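Stop approving bores one at a time

The Tumham district has 16 licensed irrigation bores drawing from the same sandstone, and each of them was approved as if the other 15 did not exist. That is how the rules work. An applicant hires a consultant, the consultant models what one bore will do to the water table, and the answer is nearly always that it will do very little. Taken alone, that is usually correct.

The trouble is that none of them is alone. Boterik wants a licence for two more bores on the eastern side, to supply the feed crops it plans to grow on the old Gebreyes station. The application went on display on Fri 26 July and comments close in August. I have read the whole thing, appendices included, and I have no quarrel with the company's arithmetic. My quarrel is with the question it was asked to answer.

The test in the guidelines is whether a new bore will lower the water level in neighbouring bores by more than two metres. If it won't, the application goes through with standard conditions. There is no test for what happens when a dozen bores each take a bit less than the limit from the same spot. A landholder in the middle can lose far more water than any single licence allows, and no licence holder has broken a rule.
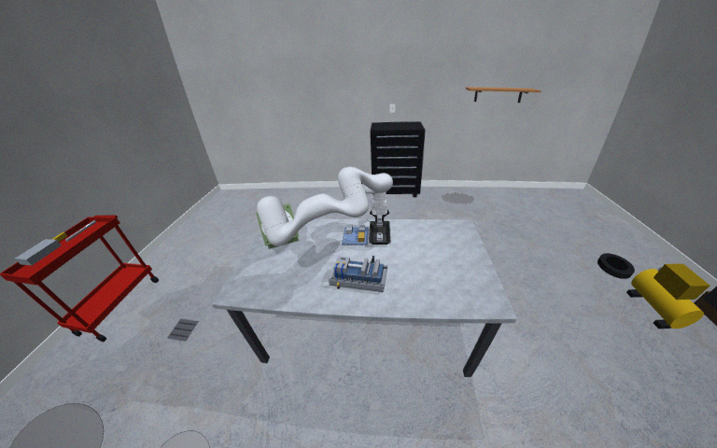 People who defend the system say the annual cap takes care of this. The cap sets how much can be pumped from the whole aquifer in a year, and we are still under it. But the aquifer runs for roughly 100 kilometres, and nearly all the pumping happens at our end. Averaging the draw across the full length tells you very little about the stock bores near the creek, in the same way that the average depth of a dam tells you little about whether you can stand up in it.

Mekdes Wako has run sheep on the creek flats for most of her working life. She told me she lowered her pump the summer before last and lowered it again this year, and there is not much casing left below it. When she rang the department she was asked which bore she believed was responsible. She couldn't say. I don't see how anyone could, and without a name to put on the form there was nothing further the department could do for her.

I am not against irrigation. I grew up on it, and the town would be a good deal smaller without it. Fatix, which grows seed potatoes over the ridge, employs people I went to school with, and it has metered its bores and sent the readings to its neighbours for years without being made to. A company that will do that should be able to get water. Boterik may turn out to be just as good a neighbour. The rules should not depend on it.

What I would like to see is fairly dull. Treat the Tumham end of the aquifer as its own zone, with its own cap. Measure every new application against the combined effect of all the bores already there, including the ones that are licensed but not yet pumping. Put the monitoring bore readings online monthly, in a form a farmer can read, instead of in a yearly report that arrives after the season it covers. And when the levels in the zone drop past an agreed point, cut everybody's allocation by the same share until they recover.

That last part will be unpopular with those who have borrowed against their full licence, and I understand why. A cut in a dry year comes at the worst time. But the cut is already happening. At present it falls on whoever has the shallowest bore - mostly small graziers and households on the creek - and they get no notice and no say.

The department's answer, when I put this to it, was that a review of the zone boundaries is planned for after the current round of applications has been decided. I think that is the wrong way around. Once a licence is issued it is very hard to wind back, and the two bores at Gebreyes would be written into whatever new limit comes out of the review.

The application should be held until the zone is sorted out. If you agree, send in a comment before the period closes, and put your own bore levels in it if you have kept them.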